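Does looking after a gripper really need a checklist?

Posted 22/01/2020

I've never trusted a checklist written by someone who doesn't hold the tool. The Norard sheet for hand-held grippers runs to 31 lines, and I reckon three of them matter.
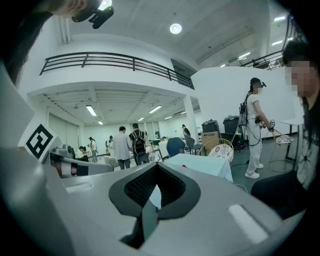 Gripper body and pad, with the hall behind.

Start with the pads. Wipe them, look for nicks along the edge, then close the fingers slowly and feel for grit. Wayne Lockwood swears by a torque figure. I'm yet to see it change anything.

Markers come next. The codes on the cubes have to be clean and flat – a lifted corner will cost you an afternoon. 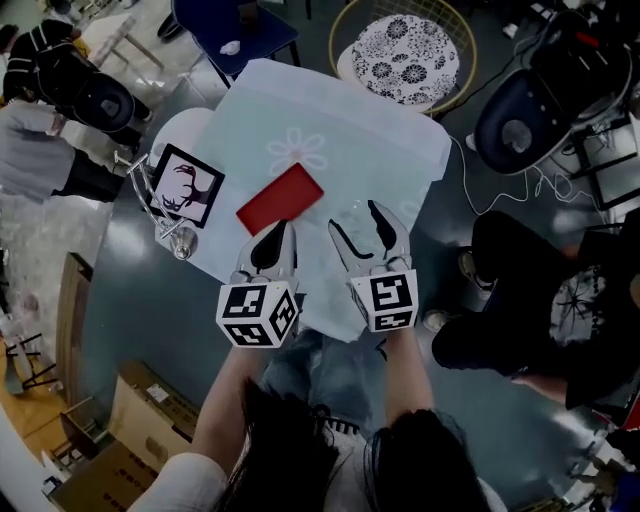
I do left and right as a pair, same cloth, same order. The sheet wants them logged separately, which doubles the paperwork and tells me nothing new.

Last, the cables. Follow each one by hand from plug to pack and tug gently at both ends.

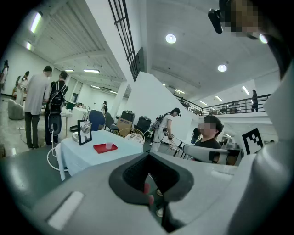
What I'd skip

The Puneo cleaning kit, for a start. It's $329 for wipes and a brush.
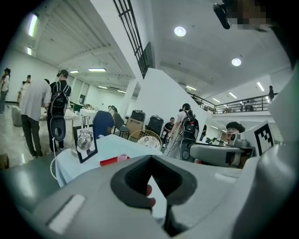
I'd also leave the housing screws alone unless something rattles. Every time you open the shell you're wearing out plastic threads, and a new shell is $425 before freight.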